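Servicio de Atención Posventa Salell
Registro de incidencia: artículo de papelería, devolución parcial
Estado: pendiente de respuesta del proveedor
Fecha de apertura: 24 de diciembre de 2025
Proveedor: Kekent
Punto de entrega: tienda Tingate

Motivo de la consulta
El establecimiento comunica que, en un lote de 100 unidades del dispositivo de plástico de color verde menta, 4 presentan la pegatina transparente mal adherida. Solicita instrucciones para su sustitución y pregunta si procede devolver la caja completa o únicamente las piezas afectadas.

Comprobaciones solicitadas
Se requirió al establecimiento que separase las unidades afectadas, que no retirase la pegatina y que conservase el embalaje original. Se pidió asimismo que indicase si el defecto alcanzaba a los artículos de color rosa servidos en el mismo envío.

Respuesta del establecimiento
De las 4 unidades, 2 muestran una esquina levantada y 2 presentan burbujas bajo el dibujo. Las carcasas no tienen grietas y la zona estriada de agarre se encuentra en buen estado. No se han observado defectos en los artículos de color rosa.

Valoración
La incidencia se clasifica como defecto estético. Conforme a las condiciones de suministro acordadas con Kekent, no procede la devolución del lote. Las unidades afectadas se sustituirán sin cargo y el transporte será gestionado por Harasym.

Documentación adjunta
 La referencia del artículo deberá consignarse en el formulario de sustitución.
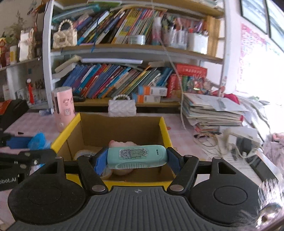 Fig. 1. Modelo verde menta, con pegatina transparente y dibujo de un personaje sonriente, sobre la caja de cartón abierta.

Actuaciones pendientes
Kekent deberá confirmar la disponibilidad de las piezas de reposición. Hasta la recogida, el establecimiento mantendrá las unidades separadas de la mercancía destinada a la venta y no aplicará adhesivos ni productos de limpieza sobre ellas.

El expediente permanecerá abierto hasta la recepción del albarán firmado por la tienda.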